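**Flat-fee tax prep: read the second page**

Several readers have forwarded the flyer from Wallix, the tax prep outfit that wants to do your return for a flat $153 and "find what the other guys missed." I'm not convinced the other guys missed much.

The price covers a federal return with up to 2 income forms. Got a side job, a rental, or a brokerage account that sold anything? Those are add-ons, and the add-on list runs to 9 items on the back of the agreement. Philomena Eshun, who sent me her quote, started at $153 and was past $500 before anybody had looked at her state return.

Then there's the "refund boost," a payment you get up front while your refund is still in the pipeline. It's a loan. The agreement says so in smaller type than the flyer uses for the word "boost," and the fee comes out of your refund whether or not you needed the money early.

Wumpini Adjei at Kadov, who has prepared returns in town for years, told me she gets a few of these to redo every March. She has a business to protect, so weigh that as you like. Her advice was still sound - ask for the full price in writing, and ask who signs the return as preparer. When I called Wallix with that second question, I was told someone would get back to me. No call yet.

If you've used them and it went fine, write in. I'll print it.

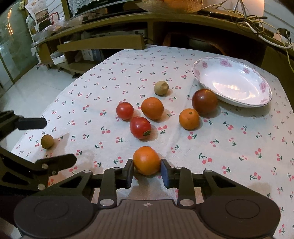
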